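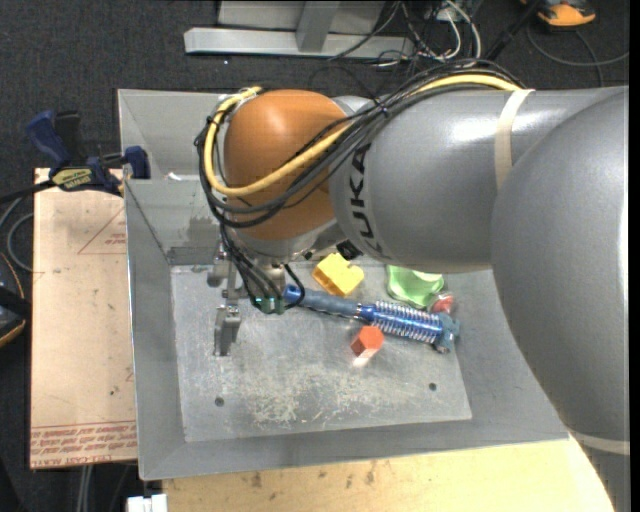 Chapter 2
Bins, Totes and the Trouble with Mixed Parts

Sales literature makes a large claim for the open metal bin. Put everything in one container, the argument goes, and you save shelf space, walking time and labels. Eyvindur Frandsen repeated it in his handbook on small stockrooms, and many people have repeated it after him. Before you accept it, ask what was measured.

At the Ernstead stockroom, the figure usually given is 292 picks per shift from mixed bins. It sounds good. But the count included every time a hand went into the bin, even when it came out with the wrong item and went back in. When Burkon tried the same layout and counted only correct items, the number fell to 125. Neither report says how full the bins were - a strange thing to leave out, as anyone who has dug through a kitchen junk drawer can tell you.

The container itself gets even less attention. Sloping walls are said to bring small items toward the middle. Perhaps they do, for round items on a smooth floor. Sheet metal gets scratched and scuffed with use, and flat pieces tend to stay where they land. Seams and ledges catch scraps. Holes in the floor may be handy for bolting a bin down or draining it, but they will also take a small screw. Catalogs give the outside measurements and little else.

In this chapter we look at three questions. When does mixing items in one bin save work, and when does it only move the work to the person picking? How much does the shape of the bin matter? And how would you test either claim on a Thursday afternoon with one bin, a stopwatch and a box of odds and ends?

Keep the Ernstead figure in mind as you read. We will return to it in Section 2.4, after you have done a count of your own.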